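4.2 Small grid-patterned items on pale worktops

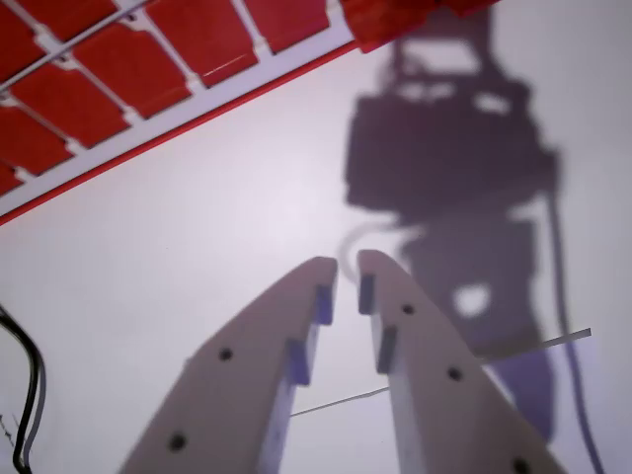 Figure 3. Red item with a white grid pattern on a pale surface.

Why do people leave flat things lying at an angle on a worktop? Mostly they put them down one-handed, on the way to something else, and don't straighten them until the next full tidy.

That was the pattern in the diaries anyway. 76 households kept one through March, 23 of them dropped out before the end (mostly over the evening entries, which were too long — our fault). What was left gave us a bit over 400 entries on flat items. Trays, mats, folded cloths, placemats, lids. Coding by Powell and Nepia, separately, then compared. Disagreements mostly on "mat" vs. "cloth", see 4.4.

Color mattered more than we had planned for. Red or dark items on a white or lavender top got picked up sooner than pale ones. People said they "kept seeing it". Pale items on pale tops could sit for days, and in two households the diary keeper only found the thing when wiping down. Patterned items fell in between, though grids and checks were closer to the red group. Not enough stripes to say anything.

Angle is harder. Diary keepers rarely wrote it down unless asked, so we added a line to the form halfway thru (Ziditz form, version 2). From then on "crooked" shows up a lot. Idris Powell reads this as people noticing it becuase the form told them to. Ashton Nepia thinks they noticed all along and had no place to write it. We leave it open.

One more thing — items at the edge of a worktop were moved inward first and put away later, often by someone else in the house. The Hadard checklist treats this as a single step. We split it in two, and the timings in Table 5 use the split version.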